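플리나우(Plinau) 프리미엄 구독 다섯 달 사용기

신문 여러 개를 한 앱에서 읽게 해 주는 서비스는 전에도 몇 번 써 봤다. 대부분 반년을 못 채우고 해지했다. 플리나우는 6월에 시작해서 11월인 지금까지 쓰고 있으니 나로서는 오래 쓴 편이다. 구독료는 내 돈으로 냈고, 받은 것은 없다.

플리나우는 국내외 신문과 잡지를 묶어 파는 유료 뉴스 앱이다. 소개 페이지에 적힌 제휴 매체는 514개다. 숫자만 보면 많은데, 지역 주간지와 업계 전문지가 상당 부분을 차지한다. 종합 일간지를 보려고 가입하는 사람이라면 결제 전에 매체 목록부터 확인하는 것이 좋다. 나는 영국과 포르투갈 신문을 같이 읽어야 하는 일을 하고 있어서 해외 쪽 비중이 높은 점이 맞았다.

요금은 첫 달 3000원이고 둘째 달부터 정가로 올라간다. 정가 안내가 결제 화면 맨 아래에 작게 붙어 있다. 자동 갱신 전날 알림이 한 번 오기는 하는데 메일로만 온다. 앱 알림으로도 보내 주면 좋겠다.

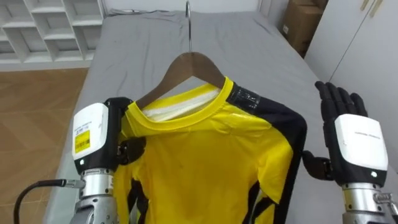

첫 화면은 편집자가 고른 기사와 내가 고른 매체의 기사가 위아래로 나뉜다. 편집자 추천은 하루 두 번, 아침 7시와 저녁 6시에 바뀐다. 추천 기사의 질은 고른 편이다. 탐사 보도와 긴 인터뷰가 자주 올라오고 연예 기사는 적다. 아래쪽 매체별 목록은 시간순이라 같은 통신사 기사가 제목만 바뀌어 줄줄이 나올 때가 있다. 중복 묶기 기능이 설정에 있지만 한국어 기사에만 적용된다. 영어 기사는 그대로 다 나온다.

지면 보기는 이 앱에서 제일 많이 쓴 기능이다. 종이 신문 지면을 그대로 넘겨 볼 수 있고, 기사를 누르면 글만 따로 뜬다. 1면에 무엇을 얼마나 크게 실었는지 비교하기에 좋다. 다만 태블릿이 아니면 글자가 작다. 휴대전화에서는 확대했다가 다음 장으로 넘기면 배율이 풀린다. 8월 업데이트에서 고쳤다고 했는데 내 기기에서는 여전하다.

지난 지면은 29일 치까지만 보관된다. 한 달에서 하루 이틀이 모자라 월초 기사를 월말에 다시 찾으려면 애매하게 걸린다. 그 전 기사는 검색으로 본문만 볼 수 있다. 비슷한 가격대인 아코미코는 지면을 석 달 치 보관한다. 대신 아코미코는 해외 매체가 적고 앱이 느리다. 프라다노도 한 달 써 봤는데 기사 중간에 광고가 들어가서 바로 접었다. 유료인데 왜 광고를 봐야 하는지 고객센터에 물었더니 매체 쪽에서 넣는 광고라는 답이 왔다.

검색은 보통이다. 기자 이름으로 찾는 기능이 따로 있어서 특정 기자의 기사를 모아 읽을 수 있다. 이름 표기가 매체마다 다르면 따로 잡힌다. 나는 Horácio Gouveia의 칼럼을 챙겨 보는데, 악센트 부호를 넣고 찾을 때와 빼고 찾을 때 결과가 다르게 나온다. 날짜 범위 지정은 되고, 지면 번호로 찾기는 안 된다.

오프라인 저장은 기사 단위로만 된다. 신문 한 부를 통째로 받아 두는 기능이 없다. 기차에서 읽으려면 전날 밤에 하나씩 눌러 저장해야 한다. 저장한 기사는 해지하면 바로 사라진다.

음성 읽기는 몇 번 듣다가 말았다. 한국어 발음은 괜찮은데 표나 사진 설명까지 본문에 섞어 읽는다. 속도 조절은 5단계이고 세 번째가 기본이다.

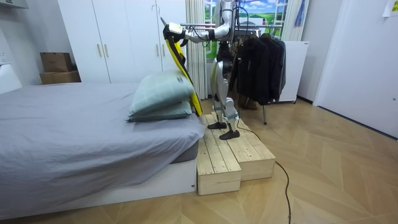
Jeanie Rutherford 님 댓글: 저도 7월부터 쓰고 있는데 지면 배율 문제는 설정에서 '페이지 맞춤'을 끄면 해결됩니다. 대신 첫 장을 열 때마다 다시 확대해야 해요. 보관 기간은 고객센터에 늘려 달라고 두 번 썼는데 매체와의 계약 때문에 어렵다고 합니다. 그리고 연간 결제로 바꾸면 중도 환불이 월 단위로 계산되니 약관을 읽어 보고 바꾸세요.

알려 준 대로 해 보니 배율은 유지된다. 본문의 해당 부분은 그대로 두고 여기에 적어 둔다. 연간 결제는 아직 하지 않았다.

해지 절차도 확인했다. 앱 안에서는 해지 버튼을 찾을 수 없고 웹사이트에 로그인해서 계정, 결제 관리 순으로 들어가야 한다. 이유를 고르는 화면이 한 번 나오고, 할인 제안이 한 번 나온다. 둘 다 넘기면 끝난다. 남은 기간은 계속 볼 수 있다.

해외 신문을 지면으로 보고 싶은 사람에게는 권할 만하다. 국내 일간지 한두 개만 읽는다면 해당 신문사의 디지털 구독을 따로 하는 쪽이 싸다. 별점은 다섯 개 만점에 세 개 반을 준다. 영어 기사 중복 묶기가 들어가면 네 개로 올릴 생각이다.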